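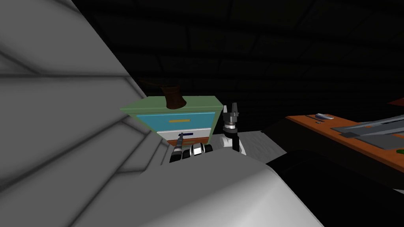

Bedroom cell in the simulator, both grippers at the nightstand.

Left gripper stops short of the drawer handle after base move

Posted by Skarndale, November

We run a simulated two-gripper cell in a bedroom layout. The job is opening the white middle drawer by its dark blue handle. I moved the base back 4 cm to give the right gripper more space beside the desk, and now the left one closes on air in almost 200 runs out of 2264. The vendor's notes say the calibration "adapts automatically". I have my doubts. Is there a proper way to set this up again, or do I just nudge numbers until it behaves?

Greenberg
I'd doubt it too. In every package I've used, "adapts" meant it reloads the old offsets and says nothing. Delete the saved base transform, restart, and touch off both grippers against the same fixed point. I use a corner of the nightstand top. Then check the approach path to the handle. Your left gripper is sitting low, just above the edge of the bed, and if the bed's collision shape is fatter than the bed you see, the planner will take a detour and may run out of reach. Turn on the collision view before you touch any gains.

Cudari
Have you tried updating? Mine was fine after updating.

Stanavine
Updating won't move a base transform. I'd go with the touch-off, but do it with the drawer shut, and log the failures by start pose. We had 21 bad poses causing nearly all of ours, every one with the wrist close to its joint limit. Moving the base forward 2 cm cleared most of them. I never did find out what the rest were.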